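Avalholm Residence Services
Staff and Resident News

Laundry and Linen: A Conversation With Ladan Zamani

Ladan Zamani has supervised the linen service at the Avalholm residence since September, when the laundry rooms on the two upper floors were combined into a single service on the ground level. The residence has 172 rooms. Each is furnished with a bed, a wardrobe and a chest of drawers, and residents may ask for help with their personal clothing as well as their bedding. Ms. Zamani met with Bjarke Bundgaard of the residence office on Tue 8 February to discuss how clothing is folded and returned, and what residents can expect in the coming months.

Mr. Bundgaard began by asking why the service now folds personal clothing in the resident's own room. Under the earlier arrangement, garments were folded downstairs and carried up in stacks.

"The stacks did not survive the elevator," Ms. Zamani said. "We would fold a shirt well, put it on a cart with 20 other shirts, and by the time it reached the door it had been leaned on and shifted and needed to be done again. Now the clothing goes up on hangers or laid over the rail, and the folding happens next to the drawer it is going into."

She added that the change had a second benefit. Residents who are at home during the visit can say how they like their things to be kept. Some want sweaters in thirds and others want them rolled. One resident on the second floor asks that nothing be folded at all, and the request is written on the room card.

The bed is the working surface in nearly every room. Desks are too narrow for a long garment and are usually in use. Staff are asked to make the bed first, with the sheet pulled tight and the corners tucked, before any clothing is put down on it.

"A loose sheet moves with the garment," Ms. Zamani said. "You pull a sleeve toward you and the sheet comes along, and then you have two things to straighten. If the bed is made properly you have a good table, and a large one."
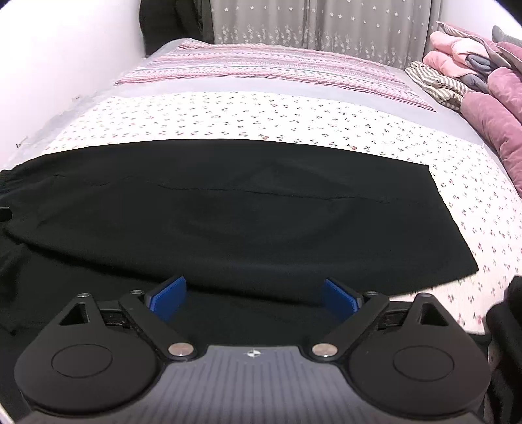 Asked about dark clothing, Ms. Zamani said that it takes more time than residents might suppose. Black fabric shows lint readily, and its seams can be difficult to find under a ceiling lamp. Staff are taught to locate the seams by hand, to smooth the cloth outward from the middle, and to square one end before making the first fold.

"I tell new people to get one straight edge," she said. "Once you have a straight edge and a true corner, the rest of the garment will follow it. If you begin with the middle you will be chasing wrinkles to both ends."

Light and patterned bedding helps in this respect, she noted, as the outline of a dark piece is easy to see against it. Residents are welcome to bring their own sheets, and a good number do. The service washes personal bedding separately from house linen and returns it to the same room, provided that it has been labeled. Mr. Bundgaard asked whether printed sheets present any difficulty.

"None at all," she replied. "I enjoy them. House linen is plain white and there is a great deal of it. When there is fruit or flowers on a sheet, I know whose room I am in without looking at the card."

House linen is supplied by Mogensen under an agreement that runs through the end of the year. The present inventory stands at 2,220 pieces, a figure that includes sheets, pillowcases and towels. Ms. Zamani described the quantity as sufficient, although pillowcases run short when several residents move in during the same week. An additional order has been requested.

The conversation then turned to drawers. The service does not reorganize a resident's drawers without being asked, and it does not remove clothing that appears worn or outgrown. Staff place folded items on top of what is already there — or, if the drawer is full, leave them at the foot of the bed with a note.

"People have opinions about their drawers," Ms. Zamani said. "I have opinions about mine. We close them the way we found them."

Mr. Bundgaard raised the matter of missing items, which remains the most common subject of letters to the office. Ms. Zamani said that most missing items are single socks and that most of these are found inside fitted sheets. She asked that residents shake out their bedding before placing it in the bag and that they close the bag with the cord supplied. Unlabeled items are kept for 3 weeks on the shelf beside the laundry counter.

Labels may be ordered through the residence office. The type in use is made by Clurnik and is pressed into the collar or waistband. Residents who prefer not to have a label in a particular garment may attach a small fabric tag with a safety pin, though Ms. Zamani advised against pins in knitwear.

Hand-wash items are still accepted at the counter on request. They are dried flat on the racks and may take an extra day. Residents with questions about the care of a particular garment should speak with Ms. Zamani at the counter or leave a note in the box next to the ground-level mail shelves.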